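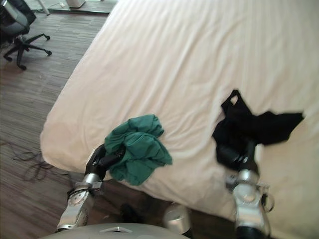

그림 4-1. 원격 조작 시연. 양쪽 그리퍼로 초록색 천과 검은색 천을 잡은 상태.

4.3 원격 조작으로 작업 가르치기

Brunadar 소개 자료에는 "몇 번만 보여 주면 배운다"고 적혀 있다. 이 설명서를 쓰는 입장에서는 그 문장을 믿지 말라고 권한다. Flollthorpe 작업장에서 천 정리 한 종목에 시연 600회 이상을 넣었는데도, 천이 조금만 다르게 구겨져 있으면 엉뚱한 모서리를 잡는 일이 있었다. 아래 절차는 그런 실패를 줄이려는 것이고, 없애 준다고는 말하지 못하겠다.

준비

1. 비상 정지 버튼을 조작자의 손이 닿는 곳에 둔다.
2. 팔이 지나갈 범위와 바닥의 케이블이 겹치지 않는지 확인한다.
3. 조종 장치를 켜고 양팔을 기본 자세로 보낸다. 기본 자세에서 60초 동안 그대로 두고 관절 떨림을 본다. 떨림이 있으면 4.1절로 돌아간다.
4. 그리퍼를 2회 여닫는다. 조종 장치의 표시값과 실제 벌어진 정도가 다르면 영점을 다시 잡는다.

주의: 자동 영점 기능은 "완료"라고 표시한 뒤에도 틀어져 있을 때가 있다. 화면만 보지 말고 손가락 끝을 직접 본다.

시연 기록

5. 기록을 시작하고 나서 팔을 움직인다. 순서가 바뀌면 첫 동작이 빠진 기록이 남는다.
6. 천은 한 장씩 잡는다. 두 팔을 동시에 쓰는 시연은 따로 묶어 저장한다.
7. 잡을 곳 바로 위에서 잠깐 멈췄다가 내려간다. 숙련된 조작자일수록 이 멈춤을 건너뛰는데, 빠른 시연이 좋은 시연이라는 근거를 우리는 아직 보지 못했다.
8. 잘못 잡았으면 그 기록을 실패로 표시한다. 슬쩍 고쳐 잡고 성공으로 저장하지 않는다.

참고: Nyokabi Mohamedi의 기록 묶음에는 고쳐 잡는 동작도 "회복 시연"이라는 이름으로 들어 있다. 도움이 된다는 의견도 있으나 비교 시험은 하지 않았다. 쓰려면 성공 기록과 섞지 말 것.

바닥 근처 작업

손목 카메라는 가까운 물체를 크게 보여 준다. 조작자는 화면에 바퀴 하나가 가득 차면 거리를 안다고 생각하기 쉽지만, 그 화면으로는 깊이를 가늠하기 어렵다.

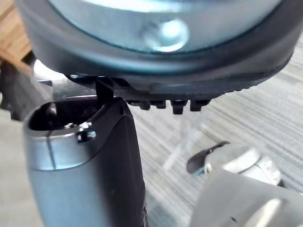 그러므로 의자 바퀴처럼 둥글고 낮은 물체에 손가락을 댈 때는 머리 카메라 화면을 함께 띄운다.

9. 속도 제한을 가장 낮은 단계로 바꾼다.
10. 손가락 끝을 옆에서 천천히 접근시킨다. 위에서 내리누르지 않는다.
11. 접촉했다고 판단되면 손을 멈추고 힘 표시값을 읽는다. 값이 변하지 않았다면 닿지 않은 것으로 본다.
12. 물체를 밀지 않고 물러난다. 미는 동작은 별도 작업으로 기록한다.

경고: 손가락 끝이 틈에 끼면 조종 장치를 잡아당겨 빼려 하지 않는다. 비상 정지를 누르고 전원을 내린 뒤 손으로 푼다.

기록 점검

13. 저장된 시연 가운데 6개를 골라 처음부터 끝까지 재생한다. 요약 화면의 성공률은 조작자가 누른 표시를 더한 값일 뿐이므로 점검을 대신하지 못한다.
14. 양쪽 카메라의 시각이 어긋난 기록은 지운다. Lokireck 변환기가 맞춰 준다고 되어 있으나, 변환 후에도 어긋난 사례가 있다.
15. 학습에 쓰지 않은 배치로 천을 새로 놓고 시험한다. 시연 때와 똑같이 놓고 얻은 결과는 보고서에 싣지 않는다.

시험 결과가 나쁘면 시연을 더 넣기 전에 실패로 표시한 기록부터 다시 본다. 같은 자리에서 반복해 실패한다면 4.1절의 카메라 고정 상태를 먼저 점검한다.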